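Home | Diary | Older | About me
Last updated in July

Up at 6, coffee on the back step, and then a good long sulk at the laundry pile, which had grown a second pile. So naturally I spent the morning reading about robots that fold shirts instead of folding any shirts.

This all started at dinner with Joris and Xiaoyan. Joris Van Dijk has worked at the De Smet bakery in Ollau since before I moved here, and old Frans De Smet has been talking to a salesman from Prositz who wants to put an arm on the packing line. Joris thinks it'll be fine at rolls (a roll is a roll!) and hopeless at anything with cream on it. Right now they do 52 trays before opening and he can tell by the feel of a tray whether it's been stacked badly. Xiaoyan said feel is the whole problem. She also said I should stop calling the Veline a robot, it's a vacuum with opinions.

Well, the Veline. I love it and I'm furious with it. It got stuck under the radiator 3 times this week and once it dragged a sock all the way to the front door like a cat with a mouse. But the hall floor is clean, cleaner than I ever kept it, and I haven't swept in 9 days. So is that a chore done by a machine? I'd say yes, with me on call. I pick up the socks, I lift the rug fringe, I empty the little bin. If I add up all the fussing it still comes out ahead, I think, though Kristof says I'm counting wrong and the fussing is housework too.

Where I come down tonight is that floors are solved-ish and dishes are cheating – the dishwasher is wonderful but who loads it? Me. Who takes everything out and puts it where it lives? Me again, while Kristof Timmermans stands there holding one spoon. Laundry the same, the machines do the wet part and the hot part and I do all the rest. It's the picking up and putting down in between that I'd pay for. I told Joris that and he said Frans would too, except Frans wants it by Christmas and for the price of a used van.

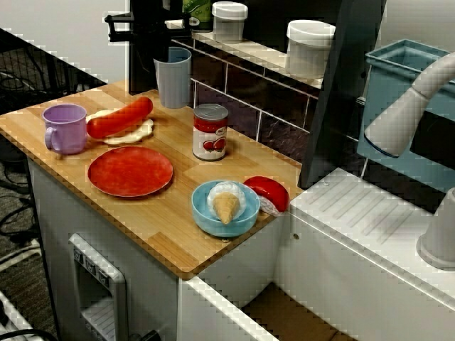
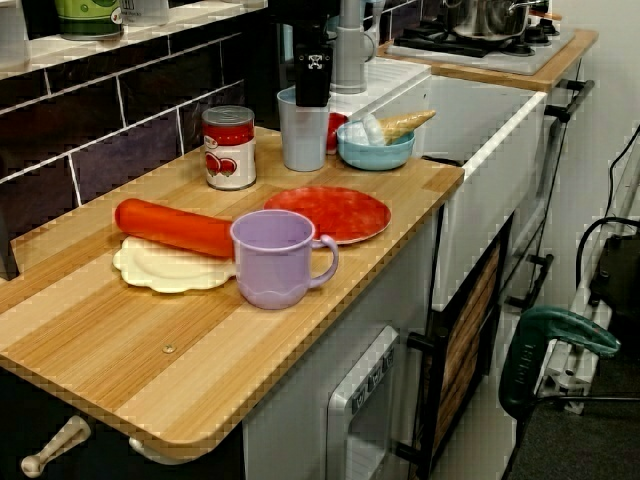 I can't get the in-between stuff out of my head now, I was even muttering about it while I wiped the counters after supper. Clearing up sounds like one job and it's really a hundred tiny ones. Even with play food it's a lot: the mug has a handle you'd want to grab, fine, but the red plate lies flat on the counter and how does a machine get its fingers under that? I'd slide it to the edge myself without thinking. And then there's the ice cream cone lying in the blue bowl – do you take it out first or carry the two together? I-hsuan says a machine could learn all that if it got enough tries. She's usually right about these things, but she also said the Veline would learn about the radiator.

Anyway. Folded 4 towels before bed and left the shirts. Need to call Joris back about Saturday's bread order, and buy bags for the vacuum – no, it doesn't take bags, the other one did. Filters, then.

Older | Newer | Back to top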